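The Year I Gave Up on Overnight Shipping

September 2025

My sister-in-law has a rule that she doesn't open a package until she has forgotten what's in it. I used to think this was showing off. I'm the person who refreshes the tracking page at red lights, and who once drove to a depot in Jandgate at seven in the morning to collect a pair of insoles that would have been on my porch by lunch.

So when I tell you that I spent a year buying things the slow way, please understand how badly suited I was to the job. The idea came out of an argument about a colander. Mine had lost a foot, I'd ordered a new one at eleven at night, and it came the next day, and my sister-in-law asked me what I would have cooked in those twelve hours that needed draining. Nothing! I had leftover soup. I'd paid extra to have a colander hurried across two states so it could sit next to a pot of soup.

The rules I made up that week were loose. No paid rush shipping. If there was a slower free option, I had to take it. If something could be bought from a person who made it or fixed it, I had to at least ask them how long it would take, and then not sigh audibly at the answer. Medicine didn't count, and neither did anything for my kid's school, which sends home its supply requests with the kind of notice you'd get from a tornado siren.

The first month was awful

I had no idea how much of my shopping was really just a mood. I'd be tired, I'd want a thing, and the wanting was mostly about tomorrow having something in it. Take away tomorrow and a good part of the list fell apart. I put a milk frother in my cart on a gray afternoon, saw that the free shipping would take nine days, and closed the laptop. I still don't own a milk frother. I've thought about it maybe twice, including just now.

What I did buy in that first month was a lamp shade, and it took forever. I'd found a woman named Fidelina Arboleda who re-covers old shades in a shop behind a dry cleaner in Vaston, and I called to ask if she could do one in green linen. She said yes, five weeks. I said, five? She said she could do it in four if I wanted it to look like four.

I waited the five. I ate a lot of dinners next to a naked bulb, which makes everyone at the table look like they're about to confess to something. But I also changed my mind about the color twice and called her both times, and both times it was fine, as she hadn't cut anything yet. You can't do that with a warehouse. By the time you've had the second thought, the first one is on a truck.

Learning to ask

Calling people was the part I dreaded, and it became the part I liked best. I'm of the generation that would rather fill out a nine-page form than phone a stranger, and my voice goes up at the end of every sentence when I'm nervous, so that I sound as if I'm asking permission to have a name. Still, I got better. I found out that a chair repair is cheapest in the summer, when people are eating outdoors and don't notice their wobbly dining sets. I found out that the knife man at the Saturday-style market by the river (it moves around, don't ask me when) will do a bread knife if you're polite about it.

I also found out how much shipping really costs, at least when it's your own money and your own tape. A small bookbinder I love, Keser, charged me $40 for two blank journals and then spent a good chunk of it getting them to me. When I wrote to thank her, she said the big stores had trained everyone to think the trip was free, and she had regular customers who'd drop an order over six dollars of postage. I've been one of those customers. I've dropped an order over less than six dollars, if we're keeping score.

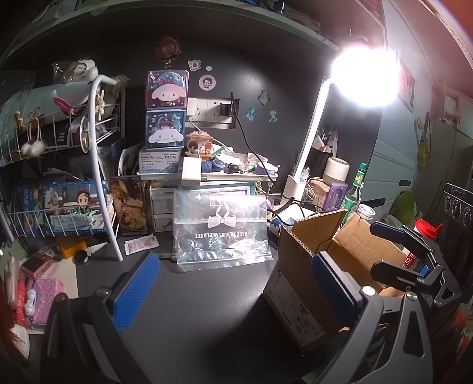 What the waiting does to the thing

There's a catch to all this, and I'd be a fraud to leave it out. Waiting makes some things better and some things much, much worse.

The lamp shade got better. By the time it was ready I had imagined it in so many ways that picking it up felt like meeting someone off a plane. I carried it home on my lap on the bus. My husband said "Oh, it's green," which I've decided was a compliment.

The boots got worse. I ordered those in the fall from a little outfit called Ouazzani, made to measure, 51 days from the tracing of my foot to the knock at the door, and I'd built them up so high in my head that no boot could have lived there. They're good boots! They cost me $298, the most I've ever spent on something I walk in puddles with, and for the first week I was quietly furious at them for being just boots. Then it rained hard, my feet stayed dry, and we made up.

I think the difference is that with the shade I had a part in it. I was on the phone, I was dithering, I knew the name of the person with the scissors. With the boots I only had a calendar. Staring at a calendar for 51 days isn't patience, it's the tracking page again with worse graphics.

The stuff around the stuff

One side effect I didn't see coming was the garage. We used to have a wall of flattened cardboard out there, waiting for whichever of us cracked first and took it to the recycling center. By spring the wall had shrunk to a stack, and by summer I needed a box to mail some books to my mother and couldn't find one. I had to ask a neighbor. I was proud of that in a way that's hard to explain to a neighbor.

I'd also stopped keeping things I didn't like. When something shows up fast and cheap and slightly wrong, I'll shove it in a closet, since sending it back feels like more work than the thing was worth. When it's taken a month, I look at it properly. I try it on in daylight. I sent back a sweater last winter with a cheerful note and felt like a whole new woman.

My kid, who is ten, took the experiment more seriously than I did. She started a list on the fridge where you had to write down anything you wanted and leave it there until the page was full. Some of it was hers (a microscope, a different kind of rice, a bird). Some of it was mine. My husband wrote "quiet" and was told that wasn't an item. When the page filled up we crossed off what we'd stopped wanting, and I'd say most of mine went. The rice stayed. We now buy the different kind of rice.

Where I've ended up

The year finished a little while back and I'd planned to celebrate by ordering something ridiculous with the fastest shipping money could buy. I got as far as the checkout page. It was a waffle maker, marked down to $70, and it could have been on my step by breakfast.

I did order it, by the way. I like waffles. But I clicked on the slow box out of habit and didn't notice until the confirmation came through, and then I thought about changing it, and then my daughter needed a ride somewhere and I forgot. It's due sometime next week, or possibly the week after. I haven't checked since yesterday.

My sister-in-law says that's still far too often. She has a package on her hall table right now that's been there long enough to collect mail on top of it, and she says she's got it down to either a bathrobe or a set of bowls.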